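스테이플러와 철침 자주 묻는 질문
Lerholm 사무용품 고객 안내

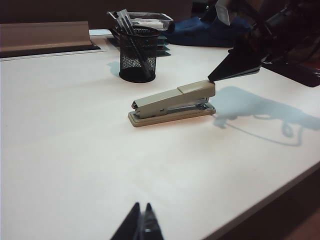 철침은 어떤 규격을 사야 하나요?
본체 밑면이나 제품 상자에 적힌 규격을 먼저 확인하세요. 규격 표시가 지워졌다면 쓰던 철침을 한 줄 남겨 두었다가 폭과 다리 길이를 재어 비교하면 됩니다. 폭이 같아도 다리 길이가 다르면 걸림이 생길 수 있습니다.

철침 한 상자에는 몇 개가 들어 있나요?
Pearce 기본형은 한 상자에 1000개입니다. 낱줄로는 판매하지 않습니다. 대용량 포장은 재고가 있을 때만 상품 목록에 표시됩니다.

철침이 자꾸 걸립니다. 어떻게 해야 하나요?
윗부분을 열고 철침을 모두 뺀 다음, 앞쪽 출구에 남은 조각을 핀셋으로 제거합니다. 손톱이나 칼끝은 쓰지 마세요. 다시 넣을 때는 휘거나 끊어진 줄을 버리고 새 줄을 넣습니다. 이면지를 몇 번 찍어 보고 같은 자리에서 또 걸리면 수리를 접수해 주세요.

철침 끝이 종이 뒷면에서 벌어지는 이유는 무엇인가요?
받침판이 바깥꺾기 위치로 돌아가 있는 경우가 많습니다. 받침판 아래 단추를 누른 채 반 바퀴 돌리면 안쪽꺾기로 바뀝니다. 바깥꺾기는 나중에 철침을 뺄 서류를 임시로 묶을 때 씁니다. 받침판이 고정된 모델도 있으니 설명서를 확인하세요.

두꺼운 서류도 일반 스테이플러로 묶을 수 있나요?
권장 매수를 넘기면 철침이 휘고 스프링이 상합니다. 표지가 두꺼운 보고서나 제본용 묶음에는 Fluder 대형 모델과 전용 철침을 사용하세요. 대형 모델용 철침은 일반 모델에 들어가지 않습니다.

기름칠이 필요한가요?
평소에는 필요 없습니다. 뻑뻑하면 마른 천으로 먼지를 닦고 경첩 부분에만 재봉틀용 기름을 한 방울 바릅니다. 철침이 지나가는 홈에 기름이 들어가면 종이에 얼룩이 남습니다.

보증 기간은 얼마나 되나요?
본체는 구입일부터 2년입니다. 철침 등 소모품, 떨어뜨려 생긴 파손, 규격에 맞지 않는 철침을 써서 생긴 고장은 제외됩니다. 영수증이 없으면 주문 번호로 확인해 드립니다.

수리는 어디에 맡기나요?
Dratley 매장 접수대에 직접 가져오시거나 택배로 보내 주세요. 보내기 전에 철침을 모두 빼 주시고, 증상을 적은 메모와 연락처를 함께 넣어 주세요. 화요일에는 접수만 받고 수리품은 내드리지 않습니다.

다 쓴 철침은 어떻게 버리나요?
빼낸 철침은 뚜껑 있는 작은 통에 모았다가 거주 지역의 고철 배출 기준에 따라 버려 주세요.

문의: Lerholm 고객지원 내선 1280 | © Lerholm 사무용품 | 맨 위로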